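Istulwood Adult Skills Program
Progress report to the Lazăr Fund, second half of the grant year

Share 14 | Comments 3

Since our last report in August the program has moved from planning into regular teaching. Evening classes now run four nights a week at the Istulwood site, and the daytime reading course has started in the smaller room upstairs. Total enrollment stands at 668. Of those learners, 533 have finished at least one full course. The target for this point in the grant was 500 completions.

Reading and writing

Valentina Troncoso leads this strand. She split the beginner group in two after the first month, as the gap between learners who could already read a bus timetable and those who could not was too wide for one teacher. The lower group now meets on Tuesday as well as its usual night. Attendance in that group has been steadier than in any other, and most absences were due to shift work.

We changed the materials too. The old workbook used made-up stories that few adults cared about. Teachers now use everyday items: labels, short instructions, pay slips, school letters and forms from the clinic. Learners practice finding the one line they need and ignoring the rest. A short key that matches a color to a code is a common early task, and so is following a bill from the total back to the separate charges.

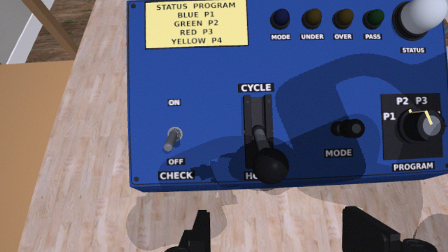
Image credit: Narkix

The upper group has begun writing letters of complaint and job applications. Hipólito Cáceres marks these in the week they are handed in. He reports that spelling is less of a problem than layout, and he has asked for two extra sessions on how to set out a page.

Math for work

This course is behind schedule. We planned to start three groups and started two. The third teacher took a post in another town before classes began, and we did not fill the place until the term was half over. Lahcen Ramadan is now in that post and his group will open next term. The money not spent on his salary is shown in the budget table as carried forward, and we ask the Fund to agree to this.

The two groups that did run have covered fractions, percentages and reading simple charts. Learners asked for more on overtime pay and loan interest, so we cut the unit on area and volume.

Links with employers

Liam Lockwood visited nine local firms. Four have agreed to give staff paid time to attend, and Uvham has offered a room for classes on its own premises. The other firms want to see results first. We will send them a two-page summary of this report. 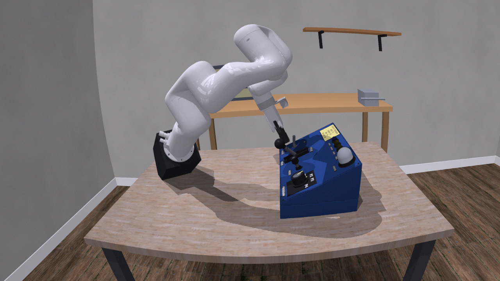
Source: Narkix image library

Childcare

We spent $890 on childcare during evening classes, all of it from the small costs line. This was not in the first budget. Eleven learners told us they would have dropped out without it. We would like to move $100 a month into this line for the rest of the grant.

Next steps

The third math group opens next term. Macarena Quiroga will run the end-of-year learner survey and send the results with the final report. We still need a decision on the carried-forward salary before the new term's contracts are signed.

3 comments | 14 shares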